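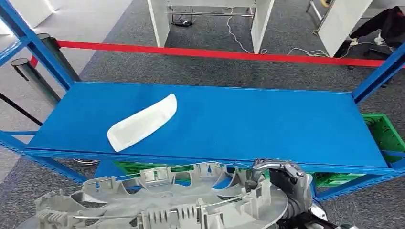 Parts handling practice at the blue shelf, Geredora Robotics Club

Frequently Asked Questions for New Members and Families

Welcome, and thank you for your interest in the club! Every October we get a wonderful flood of questions at sign-up night, and we've tried to gather the usual ones on this page so you can read them at home with a cup of something nice. If yours isn't answered, please do write to us through the contact form. We love hearing from people, and a question from one family usually turns out to be a question from several.

Who can join?

Any student enrolled at Geredora, from first-years right up to those in their last semester. You don't need to be in an engineering program. We've had nursing students, music students, and a very patient young man studying accounting who ended up running our entire parts inventory (we still use his spreadsheet, and we still miss him).

Do I need to know how to program?

No, and please don't let that keep you away. New members spend their first 8 weeks in what we call the starter group, where you learn to power things up and shut them down safely, read the log files, and write small pieces of code with someone sitting next to you. Some people fall in love with the programming and some would much sooner work on the mechanical side or the competition paperwork, and there is room for all of them.

What does it cost?

Dues are $40 for the year. That covers your club shirt, your safety glasses, and your share of the snack shelf. If the dues are a problem, have a quiet word with our faculty advisor, Florence Vachon, and she will sort it out with you.

When and where do you meet?

Wednesday evenings in the MacBrayne Building, ground floor, with extra build nights as a competition gets closer. The side entrance by the bike racks stays open until we've all gone home. The front doors lock early, so if you find yourself rattling them in the rain, walk around!

What is the Trulham Challenge?

It's the student competition we spend most of the spring preparing for. Teams have their robots pick up large molded parts, carry them, and set them down on a shelf or in a crate. It sounds so simple when you say it out loud! A curved plastic part with ribs and clips all over it gives a robot plenty of wrong places to take hold, though, and choosing a good grasp is a big piece of what our members work on. A perfect run scores 100 points. Our best official score so far is 34, and we were so pleased with it that we went out for pancakes.

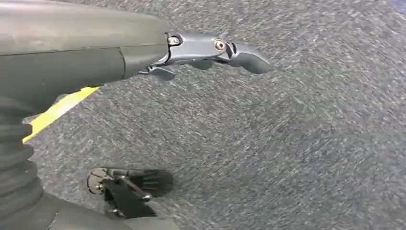
What should I wear to a build night?

Closed-toe shoes, always, and clothes without loose sleeves or dangling cords. Long hair needs to be tied back. We keep a box of hair ties by the sign-in sheet, along with safety glasses for anyone who left theirs at home.

What is Vivitz?

Vivitz is our own practice software, started by members a few years back and tinkered with ever since. It records each practice run with a short note from the operator, so that the next group can see what was tried before they got there. The notes are half the fun of it. Please write yours in full sentences if you can, even when it's late and you're tired, as "did the thing again, worse" has confused several generations of club members.

Can I use the robots on my own?

You'll need to finish the starter group and pass a short safety check first. After that you may book practice time, always with at least one other trained member present. There are no exceptions to the two-person rule, including for officers.

Can my family come and watch?

We'd be delighted! Visitors are welcome at any regular Wednesday meeting, and we only ask that you sign in and stay with a member while robots are running. Younger brothers and sisters may come along with an adult. They tend to ask the best questions of the evening.

How much time does it take?

One evening a week is plenty for most of the year. The competition team puts in a good deal more during the spring, and we talk all of that through before anybody commits, because we know about midterms and part-time jobs and the general business of being a student. You can be a full and much-loved member without ever traveling to Trulham.

I missed sign-up night. Is it too late?

You're still very welcome. A second starter group begins on 17/01/2024, and you can join it by filling in the form on our membership page or by turning up at the side entrance and asking for Florence.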